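Speaker notes, Monday session, 2 p.m. slot
Máté Győri
Title on the program: House rules for household tasks

Good afternoon, and thank you for coming back after lunch, which I know is asking a lot. I'm Máté, I look after task procedures at Hallero, and before that I spent a good while at Sowerby writing test sheets that hardly anyone read. (Wait here if people are still finding seats.)

I want to spend our time on something very plain, and that's how we agree on what "tidy" means before we let a robot try it. We have a big shared rulebook at Hallero, we call it Vurnow, and by March it had grown to 909 lines. I love it dearly, and I'm also going to argue this afternoon that most of it should go.

Start with the start state. When I first wrote the shoe task, my whole start state was one sentence, "shoes on floor near rack." I was proud of how short it was! Then two teams ran it, and one put every pair down side by side with the toes to the wall, and the other scattered them like a family coming home in the rain. Both had followed the rule. Their success numbers couldn't be compared at all, and we lost around 400 runs to that one sentence. Please write down which kinds of shoes, how far apart, and whether a pair may lie at an angle.

(Next two slides, go slowly.)
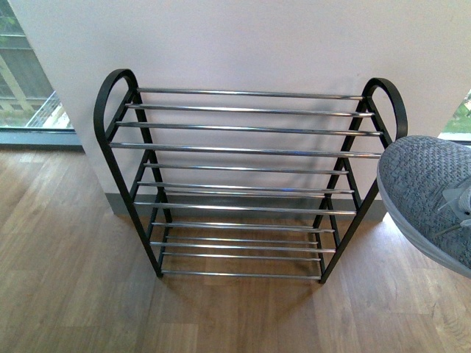
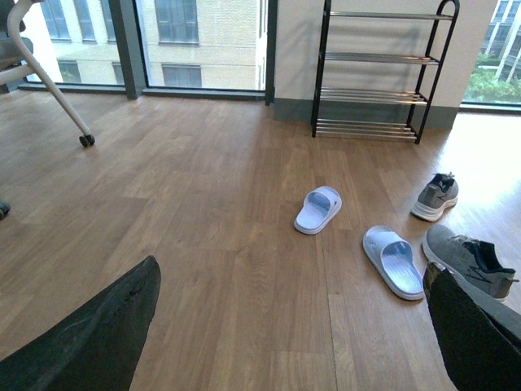 Shoe rack, shoes, wood floor, windows.

So, the second thing, the end state. I'd like every task sheet to say what finished looks like in words that a tired person can check at the end of a long day. For shoes we settled on this: both shoes of a pair on the same level, soles down, nothing hanging past the end of the rack, rack still where it was. That last part came in late, after a run was scored as perfect with the rack shoved a good hand's width across the floor. If you only take home one line from me, take that one. Say what must not move.

Third, people. I feel strongly about this and I'll probably go on too long, so somebody wave at me. The rule at our place is that hands and feet stay out of the arm's reach while it's live, and if you need to fix a shoe you call "stopped," you hear "stopped" back, and then you go in. It feels silly the first morning and by the end of the week you do it without thinking.

Fourth, light. Every sheet now has a space for the time of day and whether the blinds are up. A shiny floor at noon and the same floor at five are two different jobs for the cameras, and for months we weren't writing that down. My colleagues on the Zundon tests asked for this and they were right, and I've told them so, more than once.

(If short on time, skip the next bit and go to questions.)

About trimming the rulebook. We're down to 6 headings per task: start, end, must not move, people, light, when to give up. That last one deserves a talk of its own. Ours says a dropped shoe may be picked up again one time, and after that the run is over and gets logged as a miss, even if you're sure the next try would do it. I know how tempting that next try is.

Printed copies of the shoe sheet are by the door, do scribble on them and hand them back to me.

Questions. Repeat each one into the microphone!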